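Last updated: September
Reading time: 2 min

3.2 Care of the needle driver

At the Mivach site, the cable tension of each wrist is checked every Friday, before the arm is draped. A driver is retired after 40 uses - earlier if the jaws slip on the needle.
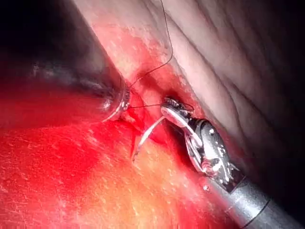 Figure 2. Needle driver holding a curved needle during suturing.

Slack in the wrist cables was corrected at the drive pulleys, and the jaws were then homed again.

Related items
Forsyth: cable wear in wristed tools
Trarosness arm setup notes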